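Drawer duty: what I've learned trying out grippers in a pretend workshop

Okay, so drawers. I've spent most of my evenings since April trying to get a two-armed robot to open little parts drawers in simulation before I let a real one anywhere near the cabinet over my bench (the one with all my screws in it, so you can see why I'm nervous). A few of you asked for my notes after the last page on label makers, so I've pulled them together. They're in no order at all. Sorry!

Get the gripper lined up before you do anything else. I wasted ages fiddling with how hard the fingers squeeze when the whole trouble was the angle they came in at. A slim gripper will forgive you a bit, and a boxy one won't, especially if your drawers have those mean little handles that sit right up at the top edge. I back the arm off, fix the wrist, and then come in slowly. Slowly means slower than you think. I cut my approach speed by more than half and stopped plowing into the cabinet.

Color your drawers. Seriously, do it even if you never touch a robot in your life! I used to have everything in plain gray and I could never tell from a screen which drawer the arm was going for. Now each one gets its own color, and I can glance over with a coffee in my hand and know whether it's headed for the washers or the wood screws. Keep the neighbors well apart, though. I had two greens next to each other for a while and mixed them up constantly.
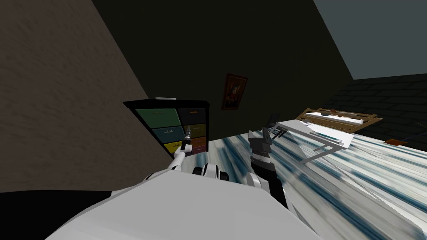

Left gripper up against the cabinet front, right where the teal drawer meets the olive one. Right arm waiting its turn.

The line between two drawers is where I get into the most trouble. If the fingertips land on the seam, they haven't got a handle to hold, and you can pull all day. My fix is boring: I aim a touch toward the middle of the drawer I want and let the fingers find the handle from there. I also write down every miss in a notebook, left or right, high or low. If they're all to one side it's your camera setup, and if they're all over the place it's probably the controller.

Speaking of controllers, I've tried three. The Kutis one is lovely to hold and has a trigger that feels like a good pair of pliers, but my thumb gets sore. The Sukham is cheaper and a bit twitchy, and I ended up turning the sensitivity down to 56 out of 100 before I could do anything delicate with it. Then there's the Mimine, which Rhys Bolger lent me and is not getting back in a hurry. It's got a proper pause button! You hit it, both arms stop where they are, and you can go answer the door. If you're only buying one, try to borrow one first, because hands are different and what suits me may drive you up the wall.

Park the arm you're not using. I hold mine up in the air over the table with the fingers a little open, so it's ready to go and well away from whatever the other one is doing. Early on I left it lying low and kept knocking it into things whenever I turned.

For cameras, higher is nicer for reaching over a table and lower is nicer for drawers. I don't have a clever answer to that. I use the high view and put up with it, and when I'm really stuck I switch to a wrist view for the last little bit. Clean the lens if yours is a real one (a glasses cloth is fine, paper towel isn't).

Give yourself around 100 tries before you decide a gripper is no good. I nearly gave up on the Tautahi fingers after one evening and they're now my favorite for small handles. Same goes for settings: change one, run a batch, write it down, then change the next one. I know, I know. I still change two at once when I'm tired and then have to start over.

Next up is getting the drawers closed again without slamming them, which is going about as well as you'd expect. If you've got a trick for that, leave it in the comments!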